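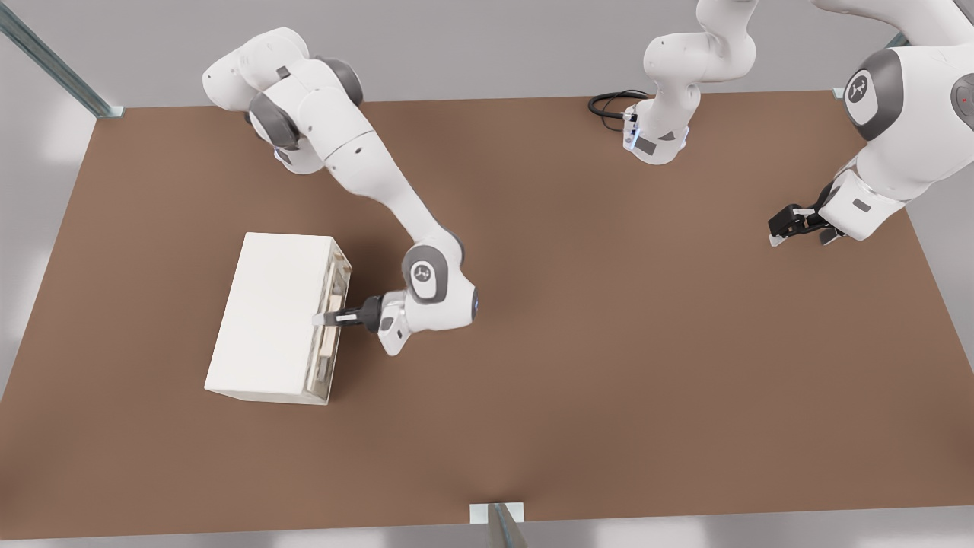 Furnirard Articulated Pack
Simulation assets and tasks for two-arm tabletop cells

Furnirard is a set of simulated furniture pieces and task scripts for training and testing manipulation policies. Each piece has working joints, separate collision shapes and a task file that states the start pose, the goal state and the time limit. The pack is developed and maintained by Wolldale.

The standard cell has two arms mounted at a plain brown table, each with a two-finger parallel gripper. Single-arm tasks run in the same cell. The second arm stays loaded and takes part in collision checks, so a policy trained on one arm can be moved to a two-arm task without a change of layout.

Drawer tasks

The drawer tasks use a white cabinet placed on the left side of the table, with its front toward the center. The policy has to close the fingers on the bar handle and pull along the slide axis. Grasp contact and joint travel are logged as separate channels. A pull made with the fingertips hooked behind the bar counts as a success by default - set strict_grasp to true to reject it.

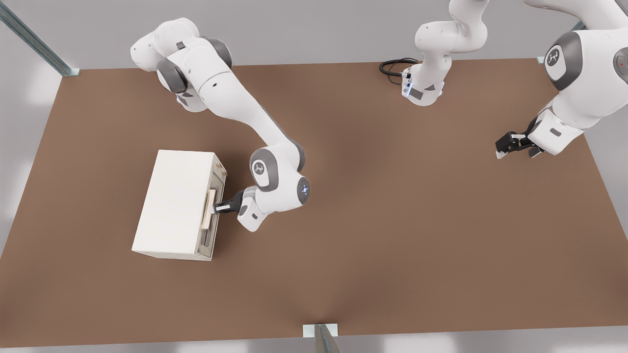
Door tasks

Doors are modeled as a panel, a frame and a hinge joint with adjustable friction and damping. The wrist view is rendered along with the overhead view. At wide opening angles the panel can take up much of the wrist image, and policies that rely on that view alone
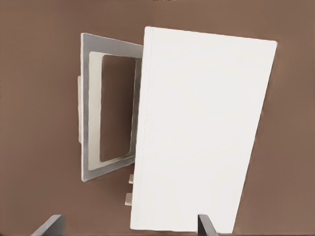 tend to lose track of the handle. We recommend training with both views on. Hinge damping can be drawn at random per episode from a range set in the task file.

Contents

Articulated models: 12
Task variants: 352
Scripted reference episodes: 1431
Arms per cell: 2

Known limits

Slides have no end-stop bounce. Handles are rigid. Changing the table size requires a rebuild of the cell file.

Licensing and support

Licenses are sold per site. Updates are included for two years. For integration questions, contact Réka Farkas. For quotes and academic terms, contact Olanrewaju Ogundipe.

Page last revised Tuesday, February 1, 2022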